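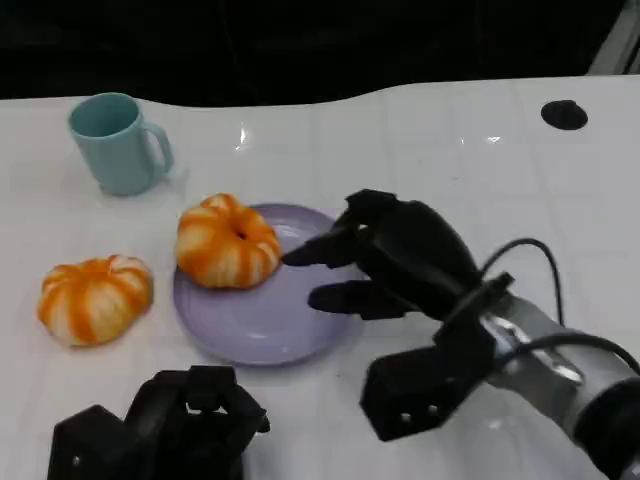
4.2 Handing targets from perception to the grasp planner

Figure 3. Right hand close to the striped pumpkin on the purple plate, with the second pumpkin and the mug also on the table.

Most of the bugs I chased in this project lived in the gap between "perception has found the thing" and "the planner knows what to do about it." When we started, Tiner (our perception node) published one list of object poses, and Tresudard (our planner) took the closest match by class name. That's fine with one pumpkin. With two striped pumpkins on the table, as in Figure 3, the class name tells you nothing, and the planner would happily switch targets halfway through a reach whenever the confidence scores swapped places.

So we gave every object a track ID that sticks. Tiner matches new detections to old tracks using position and size, and I left color out of the matching cost completely. I argued with Samah Zaki over that one for most of a Wednesday. Her point was that color helps with the mug, and it does, but it does nothing for telling an orange and white pumpkin from another orange and white pumpkin, and in our logs it made the swaps a bit worse under uneven light. Once a reach begins, Tresudard holds on to its track ID until the reach finishes or the track is dropped. No more changing its mind in midair!

The second change was adding support relations. A pumpkin on a plate isn't the same planning problem as a pumpkin on the table, even when the two look nearly identical from the head camera. The raised rim matters a lot to a hand with long fingers. If the lower digit comes in flat, it can catch the rim and push the whole plate along. We now store a simple parent link for each track (pumpkin on plate, plate on table), and when the parent has a rim, the planner raises the approach height of the lower digit until the fingertips are inside it. Karim Berrada wrote the rim fitting, and he kept it simple on purpose – a circle, a height and a margin we set by hand.

I should say something about the table, too. It's glossy, and small highlights on it used to show up in the depth image as little pits. The round black hole near the far edge got the same treatment, and for a while Tiner was reporting it as a very flat cup. We fit the table plane first and throw away any candidate that doesn't stick up above it. It's a crude filter and it will lose thin things like coasters, which we don't use here.

For two hands, the planner keeps a reservation table keyed by track ID. A hand has to reserve a track before it can move toward it, and it also reserves the parent, so the other hand can't drag the plate away in the meantime. A hand without a reservation is free to wait near an object, but it may not close on it.

We replayed 2693 logged planning requests through the old and new versions. The new one produced a valid plan for 2383 of them, and I went through the failures by hand. The biggest group came from stale parent links: the object had moved, but the link still said it was on the plate. Tresudard then planned around a rim that wasn't there and ran out of wrist range. Dropping a link after 29 missed updates cleared up many of those cases in replay, though I haven't tuned that number with any care, and I suspect it depends on camera rate.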